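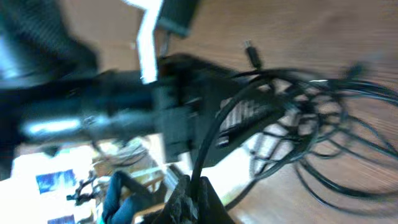 Fig. 1. Black cylindrical part joined to a black unit, with motion blur.

Lecture 4: Writing a Loan Agreement Between Small Libraries

Course reader, Harju Evening School. Teacher: Jouko Rautiainen

Last Monday we spoke about why libraries lend to each other. Today we look at the paper that goes with the books. Please bring your copy of the Vokomska agreement, because we will mark it with pencil.

A loan agreement must say who sends, who receives, and for how long. In the Vokomska text the normal period is 40 days, counted from the day of arrival. Many students count from the day of sending – this is the most common mistake in the homework.

The second part is the list of items. Every item has one line, with title, year and shelf number. The Dunudach library once sent 167 books with a list of only 12 lines, where whole series were written together. When some volumes did not come back, it took until February to find which ones.

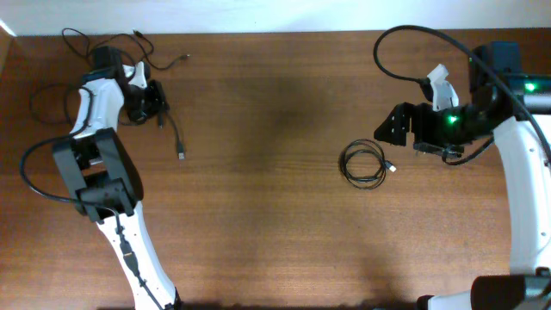 Page 15

The third part is about damage. Saeed Shokri, in his notes for the Nurnerus library, divides damage into light (pencil marks, bent corners) and heavy (lost pages, broken spine). For light damage nothing is paid. For heavy damage the receiving library pays for repair, or for a new copy if repair costs more. I find this division good, but the word "bent" needs a clearer meaning.

Homework: write your own damage paragraph, not longer than one page. Use short sentences. Do not copy from Shokri. 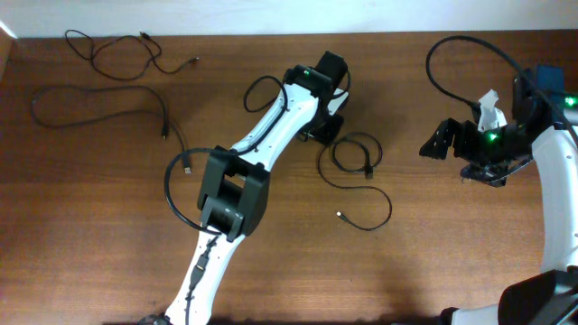
Fig. 2. Two arms and a wooden tabletop, white wall behind.

Next time: late returns, and how to write a polite second reminder. Read the last section of the Vokomska text before you come.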